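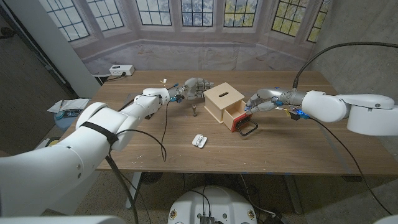 Drawer task, both arms over the table, right hand at the drawer.

Thread on the right-hand fault we spent most of May chasing. Long, mostly wiring and timeouts. Posting it for anyone else running dexterous hands on long cable runs.

1/ Setup: two arms, a multi-finger hand on each, one table. The task is a small wooden box with a drawer. Right hand opens the drawer, left hand picks a small object off the table and drops it in, right hand closes. The task set is called Skalside internally. The control stack is Zoltora, our own.

2/ Symptom: partway through closing, the right hand stopped responding. The fingers held their last commanded position and the arm kept moving. With a fingertip hooked on the drawer, that means the arm drags the box across the table until something gives.

3/ What gave first was a fingertip linkage. Second time it was the drawer pull. No one was inside the marked area either time. We still logged both as safety events, since an arm moving with a dead hand on the end of it is a safety event whatever it happens to hit.

4/ First theory was thermal. Finger motors were holding stall current against the drawer front, so a driver cutting out was plausible. Logged driver temperatures for two days. Peak was 52 C, well inside limits. Dropped it.

5/ Second theory was a firmware hang in the hand controller. Also wrong. The controller's uptime counter never reset, and its own log showed it waiting for commands. From its point of view we had stopped talking to it.

6/ So: communications. We pulled 124 closing attempts from the logs and lined up dropped packets against joint angles. Nearly all the drops were on the right side, and they clustered at high wrist roll with the forearm turned inward. That pose comes up in the close and almost nowhere else in the task.

7/ Cause: the connector at the right wrist. The strain relief had been clamped a little too far back, so at full roll the cable pulled on the connector body instead of on the clamp. One pin was making intermittent contact. It passed every bench test because the bench tests were done with the wrist straight.

8/ Reproducing it took a minute once we knew. Roll the wrist to the limit, push lightly on the cable, watch the link drop. Release, link comes back. Bursts lasted up to 40 ms.

9/ The bad pin is the small problem. The larger one is that Zoltora treated arm and hand as separate devices with separate watchdogs. Hand link lost: log a warning, keep retrying. Arm link fine: keep following the trajectory. Each did what its spec said. There was no rule covering the pair.

10/ It was written that way for Gunn, our old test rig, which had a simple parallel gripper. Losing a gripper link there meant the jaws stayed where they were, and finishing the move was usually the gentler choice. The assumption got carried over to the hands and was never reviewed.

11/ Changes made:
- Loss of either hand link now triggers a controlled stop on both arms.
- Arm force limit is lowered whenever a hand reports contact.
- Clamp moved forward and a service loop added at the wrist.
- Link check now runs through full wrist roll, both sides, before the first run of the day.

12/ Controlled stop, not power cut. Cutting power with the hand in the drawer lets the arm sag onto whatever is below it. We tried that on a scrap box. Don't.

13/ Cost: more nuisance stops. The left side now trips now and then on drops it used to ride through. We are keeping the threshold where it is until the left connector has been replaced too.

14/ Still open: 2 drops in the logs that don't match the wrist pose. Different timing, both early in the run, before the drawer moves. Could be the network switch. Graltden, the second cell, has the same switch, so we are logging there next.

15/ If your arm and hand come from different suppliers, look up what each one does when the other goes quiet. In our case the answer was in two separate manuals, and neither mentioned the other device.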